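March, late evening
Posted by Anton

Got the water bill today. 1025 for the quarter, which can't be right for two people who are out most of the day. I called the office in Trestov and waited 25 minutes before the line dropped. I called again after lunch and a woman read me the meter number. It ended in 3066. Ours doesn't. She said she would open a ticket and that I should send a picture of the meter, so I went down to the basement with a flashlight and did that.

The basement smells of paint. Somebody upstairs has been storing rollers by the boiler again. I moved them onto the shelf.

Breakfast was late, sometime after ten. I had slept badly and didn't want to cook. Coffee, croissants, the radio on low. They were talking about the bridge repairs and how the number 2 bus will go the long way until summer. That adds a good stretch to my trip in, so I will probably walk to the Sornex building when the weather is dry.

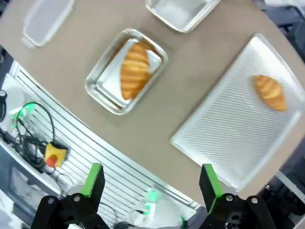 Croissants, one in the glass dish.

In the afternoon I worked on the back fence. Two of the posts are soft at the bottom and I can push them with one hand. I dug out the first one and found it had been set straight in the dirt with no gravel. The second will have to wait until I buy a new post. My shoulder is sore from the digging.

Read a few more chapters of the canal book before supper. The part on lock gates is slow, but I want to get to the flood. Soup and bread. No word back from the water office.

Tomorrow: gravel, post, stamps, call Trestov again before nine.

2 comments

pasaribu_k
Same thing happened to us last year. Keep the ticket number. They lost ours and we had to start over.

fencepost
Tamp the gravel down before you set the new one, and slope the top so the rain runs off.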